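Swap Shelf Is Back at the Tavstead Branch

We're so happy to have the swap shelf running again after the August break! For anyone new to Tenutham, it works like this: bring something clean and usable, put it out, and take home whatever catches your eye. Bags, toys, knitwear, jigsaw puzzles (please check the pieces), it's all welcome.

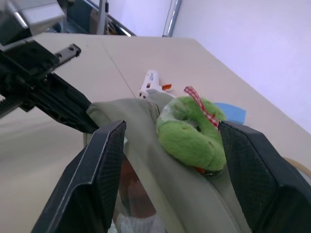
Last season 118 items found new homes, and we'd love to beat that by winter. Kitchen things go fastest, so come early if you're after baking pans. Books should still go to the Papadopoulos Room, where there are 20 feet of new shelving just begging to be filled!

Limit of two large items per household, please. The Temberg bus stops right outside, and there's room for strollers by the side door. Drop-offs are at the front desk during regular hours.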